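Print this page
E-mail this page

Grommont Hemp Extract Oil, Full Spectrum, 900 mg

Supplied by Jernis. Product data revised 3 Nov 2020.

Grommont 900 is an oil-based hemp extract in a dropper bottle. It is made from the flowers and upper leaves of industrial hemp, extracted with cold ethanol, filtered, and diluted in fractionated coconut oil. No flavoring, sweetener or color is added. The taste is grassy and slightly bitter.

The bottle holds 900 mg of total cannabinoids. A 400 mg version in the same carrier oil is sold under a separate item number. The two labels differ only in the strength panel, so check the panel before opening.

Each lot is sampled after filling and tested for cannabinoid content, residual solvent, heavy metals and mold. The lot number is printed on the base of the carton and on the bottle label. Lot reports are sent on request. Questions about a report go to Maeve Daly in the Jernis quality office, with the lot number in the subject line. 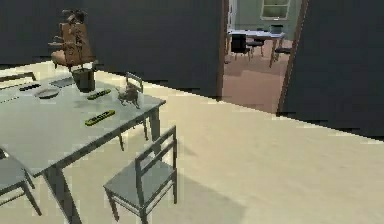
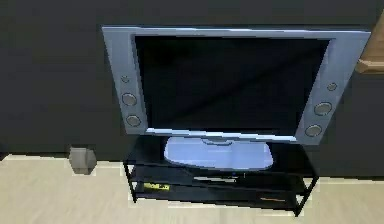

Storage: Keep the bottle upright, capped and out of direct sunlight. Store below 77°F. Refrigeration is allowed but the oil will thicken and may turn cloudy. Let it return to room temperature and shake before use. Use within six months of opening.

Use: Shake well. Draw the oil to the marked line on the dropper, place it under the tongue, and hold before swallowing. Do not exceed the serving stated on the label. Do not use in a vaporizer. The carrier oil is not suitable for inhalation.

Cautions: Full spectrum extract contains trace THC within the legal limit for hemp and may affect the result of a drug test. Not for use by persons under 18 or during pregnancy or nursing. Persons taking prescription medicine should speak to a doctor or pharmacist first. Contains coconut. These statements have not been evaluated by the Food and Drug Administration. This product is not intended to diagnose, treat, cure or prevent any disease.

Packing: 38 bottles per trade case. Cases are not split. Bottles with the older push-fit dropper were withdrawn in September and are no longer shipped. Replacement screw-cap droppers fit both strengths.

Trade orders: Kieran Doherty, Jernis sales desk. Opened bottles cannot be returned.

Print this page
E-mail this page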